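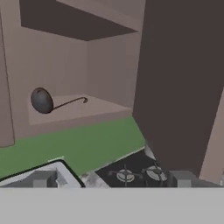

How to Line Kitchen Cabinet Shelves

Shelf liner keeps crumbs and oil off the cabinet and makes the next cleaning a lot shorter. One wall cabinet takes 16 minutes once the shelves are empty. Non-adhesive liner is easier for a first try, and you can take it out and wash it.

What you need
Shelf liner
Tape measure
Scissors or a utility knife
Metal ruler
Dish soap and a soft cloth

Step 1. Empty the cabinet
Start at the top shelf and work down. Put the dishes on a table, well away from where you will be cutting.

Step 2. Clean the shelves
Wipe with warm water and a drop of dish soap, then go over them again with plain water. Let the shelves dry with the doors open. Old adhesive liner comes up more easily with a hair dryer on low – start at a corner and pull slowly.

Step 3. Measure
Measure depth and width at the front and at the back. Older cabinets are often out of square, so write down both numbers and use the smaller one.

Step 4. Cut
Unroll the liner face down and weigh the ends with a couple of books. Mark the back, then cut along the ruler. Take off another 1/8 inch if the piece buckles when you try it in place.

Step 5. Lay it in
Set the back edge first and smooth toward the front. Adjustable shelves can be lifted out and lined on the table.

Wash the liner in the sink every few months and dry it flat. Rolled up damp, it will smell.

Posted by Damián Alvarado, December 6, 2018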